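January 6, 2019

Back at the bench after the break. The shop sat at whatever temperature the landlord thinks is free, and every open can of finish has a skin on it. Wayne Fairclough's label on the shellac says "fresh, May." It doesn't say which May.

Picked up the yellowing trial where Misaki left it. Question is still the same: which clear coat keeps pale wood pale, and for how long before the customer calls. We have 28 test strips, each half masked with card, on the south windowsill. Two of them have been used as coasters. Senad Petek denies it, holding a mug.

Peeled the cards this morning and compared. Oil-based varnish has gone the color of weak tea, as expected. Water-based is close to the masked side, a touch gray if I'm picky, and I'm paid to be picky. The shellac is somewhere in between and varies from strip to strip, probably because I mixed it in three batches and wrote down the ratio for one. The hard wax I can't judge. It still smells like a candle store and picks up lint.

Meter on the windowsill logged 111 hours of direct sun before the battery quit. Misaki wants to multiply that up to the full run. I want a new battery. We settled on writing down 111 and looking unhappy about it.

Also spent too long on how color reads under our lights. Moved the same strip from the window to the back bench and it went from cream to something bluish, with no help from me. Hazel Ambrose says to judge everything at the window before lunch. She's right and it's annoying, as the window is where the table saw is.
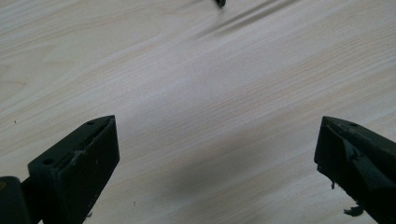 Pale top, grain on the diagonal. Soft light, bit of blue in the shade.

Irnetti job: Wendy Rowbotham called, they want "no color at all" on the library tables. Explained that wood has a color. She'll pass it on. Quoted 1,547 for finishing, before delivery, and she went quiet, then asked if that included the chairs. It does not include the chairs.

To do:
Remake the shellac strips, one batch, ratio on the can this time.
Battery.
Order more card for masks - the cereal box was a false economy.
Ask Rendon if their water-based sample is the same stuff as last year with a new lid.
Put the strips somewhere Senad doesn't drink coffee.

Next check when the new strips have had a fair go at the sun, such as it is.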